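Cidmont Community Response opens its new family support line and drop-in this Thursday

Hello from all of us at Cidmont Community Response. I'm writing this one myself, as it's a release I've wanted to send for a long time and I'd probably fuss over anybody else's draft!

From Thursday, anyone in the Cidmont area who has been caught up in a violent incident (a street attack, a bomb scare, an evacuation that went on half the night) can ring us or walk in and talk to a trained person. It's free, you don't need a crime number, and you don't have to have been hurt. If you were on the other side of the road and you still can't sleep, that's enough.

We've been running emergency rest centres for 10 years, and what I've seen over and over is that help is very good on the night and then thins out. The cordon comes down, the reporters move on, and three weeks later somebody can't face the bus. That's the gap we want to fill. The new service is called Arnurura, and it has its own rooms in the Forer building, up the ramp next to the library entrance.

The phone line has 35 trained listeners on the rota and will be open every evening until 10. The drop-in runs in the daytime, with 2 private rooms for longer conversations and a bigger one where families can sit together with a cup of tea. Children are very welcome — we know how much they pick up, even when everyone is whispering.

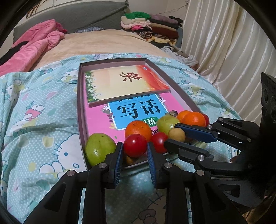 Books and fruit in an open box on a Hello Kitty duvet cover.

Money, then. The Þórarinsdóttir Fund has paid for the training and the first year's rent, and I'm so grateful to them (they answered my very long emails with great patience). Local people have also given small monthly amounts, and those will go on travel costs for anyone who needs help getting to us.

We've also put together a plain-language booklet on what to expect after an attack: dealing with the police, getting belongings back from inside a cordon, talking to schools and employers, and saying no to interviews. We've printed 600 copies and they'll be at the library, the surgery and the front desk at Forer.

Reporters are welcome to come and see the rooms on Thursday morning before we open to the public at noon. Please ring the press desk first, and please don't film or approach visitors on their way in or out. I'm happy to do interviews myself that morning, on the phone or in person.

ENDS

Notes to editors: Cidmont Community Response is a local charity. Arnurura is not an emergency service, and anyone in immediate danger should dial 999.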